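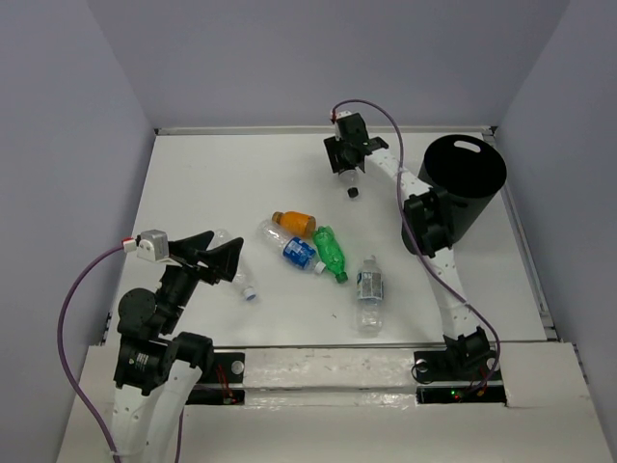

Week 4: Where recycled plastic goes
Instructor: Guadalupe Carrillo

Last week we stopped at the curb. Today we follow the plastic through the plant, and I promise this is the fun part!

Start with resin codes. A 1 on the bottom means PET, a 2 means HDPE. These two have the strongest resale markets, so most sorting lines are built around them. PET sinks in water and HDPE floats, and that one small fact does a huge amount of work once everything has been ground into flakes (we'll try it with a bucket on 4 October 2021, so bring clean scraps of both).

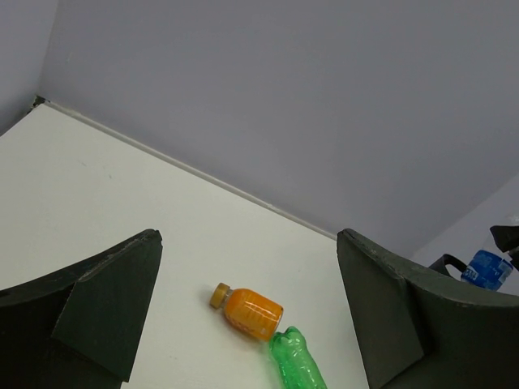 Color matters more than students expect. Clear PET can become almost any color. Green can become green, or something darker. Mixed colors tend to end up as strapping or carpet fiber — useful stuff, but it sells for less.

Practice problem: a bale weighs 747 pounds and 9 percent of it is trash. How much plastic is left? Show your work, please.

Reading: Medrano, chapter 2, then the short piece by Manon Vachon on bottle deposits. I love that one. Look closely at how she handles the refund that goes unclaimed, and bring one question for Araceli Jaramillo's visit.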